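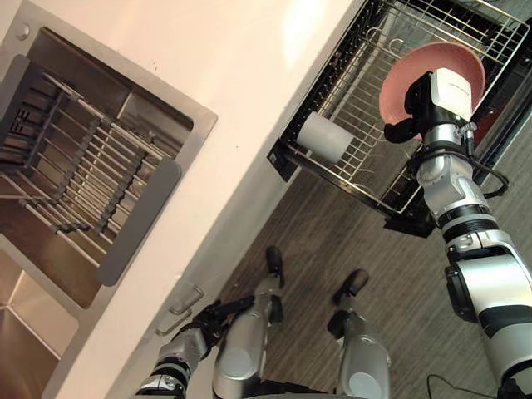 # 给厨房任务配双臂机器人：预算表怎么填才不至于返工

报价单看多了会有一种错觉，好像机器人买回来插上电就能收拾碗碟。我填过的几张预算表里，最后超支的钱很少花在机器人本体上，大头都在那些报价单上写成“选配”“按需”“另议”的地方。下面按填表的顺序来写，适合准备给实验室或小团队申请设备经费的人。已经签了合同的，可以直接跳到第五步。

## 第一步：先写任务，后看型号

拿一张纸，把要机器人做的动作写成短句，一句一个动作。“把碗放进沥水架”算一句，“洗碗”不算。销售特别喜欢听你说“洗碗”，因为这个词里什么都能装，验收的时候也什么都能不算。

每句后面补三栏：

- 物件（形状、大小、硬不硬、滑不滑）
- 放到哪里（高度、朝向、旁边有什么挡着）
- 允许失败几次

最后一栏经常空着。请务必填。我们给放碗这个动作写的是连续 10 次里成功 9 次。后来 Huruvier 的人看了，说一般客户不写这么细。我听完又把这一栏加粗了。

同一句动作里如果换了物件，就另起一行。杯子、碗、盘子各占一行，别图省事合并成“餐具”。

## 第二步：末端单独立项

本体和末端放在同一行里报价，是我最不喜欢的做法。一打包，你就看不出夹爪值多少、手值多少，将来想换也没有参照价。要求供应商拆开，拆不开就请他写明末端单独采购的价格和货期。

两指夹爪便宜、耐用、好修，拿薄边的东西很顺手。五指灵巧手好看，演示效果一流，预算评审的人也爱看。至于你的任务里有几句真的用得上五根手指，回到第一步那张纸上逐行打勾。勾不出几个的话，先买夹爪。

我建议的填法：

| 项目 | 数量 | 必填说明 |
|---|---|---|
| 夹爪 | 按臂数，另加备件 | 指尖垫能不能单独买 |
| 灵巧手 | 先问能否租用 | 单根手指坏了怎么修，寄回哪里 |
| 腕部转接件 | 每种末端一套 | 换装要不要返厂标定 |
| 腕部线缆 | 当耗材列 | 接头型号，自己能不能换 |

转接件那一行救过我们一次。Wasell 的手和 Dilto 的臂，两边都说“兼容主流接口”，到货以后孔位对不上，只好另做法兰，又等了一轮加工。“主流”这两个字在合同里没有任何用处，要图纸。

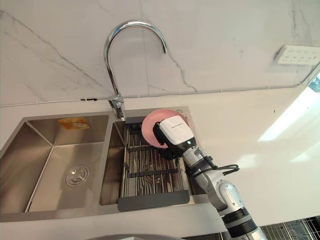
线缆和走线空间是预算表里最容易漏的一项，我到现在没见过哪家主动报。供应商的宣传图里手臂总是光溜溜的，等机器真到了水槽边上就是另一种样子：夹爪把粉色盘子往沥水架靠里的位置按，腕部旁边那圈黑线向外拱着，再往上还有龙头的高弯管。规划路径的时候，你得把这圈线当成手臂的一部分，碰撞模型按厂家给的光臂来做就偏瘦了。所以这一项要写两笔钱，一笔买线和扎带、护套，一笔留给改碰撞模型的工时。

工时那笔别写成“含在集成费内”。含进去的东西，通常就没人做。

## 第三步：场地费照实写

很多人把场地写成零，理由是“用现成的”。现成的茶水间也要花钱，至少包括：

1. **供电。**看清墙上的插座归哪一路，充电底座和工作站别跟洗碗机、烤箱挤在一起。问物业要回路图，不给就请电工来查，费用列进表里。
2. **地面线缆。**过线槽、地插、线标，单价都低，加起来不低。没列这一行的项目，线就在地上过夜。
3. **占用时间。**如果这块地方白天别人还要用，就按小时算你能用多久。六个月的项目，实际能跑的时间也许只有一半，设备租期得照着延长。
4. **道具。**杯盘碗要成套买，同款多备几个。中途换了款，前面采的数据和后面的对不上，这笔损失比几个盘子贵得多。

柜门和家电门要特别当心。拉手的形状、门要拉多大力气、打开以后占掉多少地面，都要自己去量。我们问过 Pacheco，他们的集成方案里写着“可开启各类柜门”。追问测试过哪些拉手，回信隔了 5 天，内容是一段演示视频。 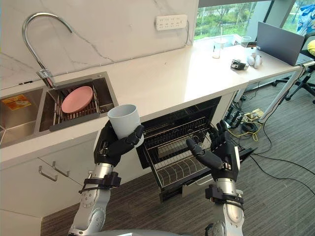

视频我现在只当广告看。剪辑过的不算，倍速的不算，没说清是遥操作还是自主运行的也不算。你可以要求对方用你寄去的物件，在固定机位下一镜到底连做 10 遍，失败的也留在里面。愿意做的供应商不多，愿意做的那几家报价往往也更高。我觉得这个差价值得付，起码你知道自己买的是什么。

如果对方承认是遥操作，也没什么丢人的，采数据本来就要靠人。只是预算表里要马上多出一组行：操作设备、操作员工资、培训、轮班。把操作员写成“由学生兼任”的，麻烦先问问学生一天能稳稳地操作几个小时。

## 第四步：软件和授权，按年算到底

首年免费是常见写法。往后每年多少钱、停付以后机器还能不能动、旧版本的驱动还给不给下载，这三个问题必须拿到书面答复。

再问一句数据归谁。有的授权条款默认把运行日志传回厂家，要关掉得买企业版，企业版的价格又不在那张报价单上。

工作站别按最低配置买，存储也别。双臂加头部视角的录像，硬盘满得比你想的快。我的做法是先让同事录一天，量出实际大小，再乘以计划天数。供应商给的估算我拿来对照，从没直接抄过。

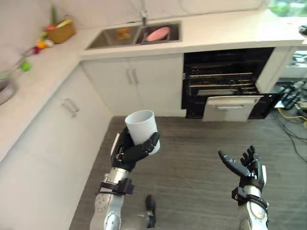 ## 第五步：验收条款和付款节点绑在一起

把第一步那张纸原样附在合同后面，当验收表用。每个动作现场做，用你的物件，在你的场地，由你的人喊开始。

付款分几笔可以谈，尾款比例别太小。尾款太小，售后工程师就很忙。Huruvier 那单我们留的尾款偏低，1 月提的腕部问题，拖到合同快到期才有人上门。

几处措辞值得改：

- “协助调试”改成“调试至附件所列动作达标”
- “提供培训”改成培训几人、几天、用哪台机器
- “易损件合理收费”改成附一张带单价的清单
- “24 小时响应”改成多久到场，多久给备机

关于备机再多说一句。灵巧手送修期间你的项目就停着，对方如果给不了备用手，就把停工时间折成租期顺延写进去。写不进去的，说明对方也清楚这手多久坏一回。

## 第六步：留一笔不许动的钱

我习惯留出总额里单独一块做机动，名目写“集成风险”，并注明任何人不得提前拿它去升级本体。这条一定会有人来磨，多半是在看完展会回来的那个星期。

如果评审要求你把机动砍掉，先砍灵巧手，再砍第二套末端，走线、道具和操作员工时放在最后。顺序反过来砍的项目我见过两个，机器都还在，套着罩子。

交表之前再核一遍：

- [ ] 每个动作都有物件、位置、失败次数
- [ ] 末端与本体分开报价，附法兰图纸
- [ ] 线缆列为耗材
- [ ] 场地供电查过
- [ ] 遥操作人工已计
- [ ] 授权费算到项目结束后一年
- [ ] 运费、保险、关税写明由谁付

运费那行记得问清楚送到哪里。我们有一台只送到楼下，木箱进不了电梯。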